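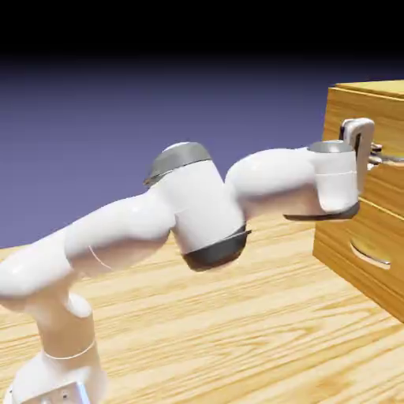

Brazo articulado blanco junto a un mueble de cajones, imagen generada por ordenador

Acta de la reunión del cineclub Wokeo
31 jul 2020, por videollamada

Me toca a mí el acta otra vez, así que ya sabéis cómo va esto: apunto lo que me da tiempo y lo demás lo reconstruyo de memoria (si os he puesto algo que no dijisteis, me escribís y lo cambio, sin dramas). Estuvimos 13 conectados, aunque dos entraron con la peli de Tandus ya medio destripada, y lo siento mucho por ellos.

1. Acta anterior
Se aprueba la de mayo con un cambio: donde puse que Selorm Sarpong "detesta" el cine mudo, quiere que conste que solo detesta el acompañamiento de órgano. Queda corregido.

2. La película del mes: Ninus
¡Por fin una que nos divide! La mitad salió encantada y la otra mitad miró el reloj a partir de la escena del transbordador. Yo soy de los encantados, lo confieso - me pareció una ópera prima torpe en los diálogos pero preciosa en los silencios, y ese plano largo de la madre pelando naranjas lo vería en bucle. Selorm opina que el tercer acto es de otra película, metido a última hora para que hubiera un final, y defendió la idea con tanto entusiasmo que casi me convence. Hubo discusión larga sobre si el hermano está muerto desde el principio. Votamos: siete que sí, cuatro que no, dos abstenciones. La abstención me parece una cobardía en este tema, y que conste en acta.

También se comentó el sonido. A varios se les perdían frases enteras, y alguien propuso poner subtítulos siempre, también en las películas en español. Aprobado sin que nadie protestara, qué raro en nosotros.

3. El ciclo de otoño
Teníamos dos propuestas sobre la mesa. La primera, un ciclo de debuts, que saldría de forma bastante natural después de Ninus. La segunda, cuatro títulos seguidos de Stefanou, empezando por Tandus y siguiendo en orden de estreno. Me gusta mucho Stefanou, pero cuatro seguidas en noviembre, con lo pronto que anochece... en fin, lo dije y me llamaron flojo. Ganó el ciclo de debuts por un voto. Como consuelo, Tandus se queda como sesión suelta de diciembre.

Pendiente: cada uno manda un debut a la lista antes de la próxima reunión. Uno solo, por favor, que la otra vez me llegaron listas comentadas con notas al pie.

4. La sala
El centro cultural nos deja volver cuando queramos, con el aforo reducido a la mitad y mascarilla durante toda la proyección. Caben 80 en condiciones normales, o sea que por nosotros no hay problema. El alquiler sube a 100 euros por sesión y ahí sí que hubo caras largas. Decidimos seguir por videollamada en agosto y septiembre y volver a hablarlo después. Yo echo de menos la sala una barbaridad, hasta las butacas que chirrían.

5. Ruegos y preguntas
Se pide que no se use el chat para contar finales (va por quien va).
Selorm ofrece su proyector para una sesión al aire libre en su patio, si el tiempo acompaña y los vecinos también. Le decimos que sí antes de que se arrepienta. Él mira fechas y avisa por el grupo.

Terminamos pasadas las once. Próxima reunión a finales de agosto, mando el enlace la víspera.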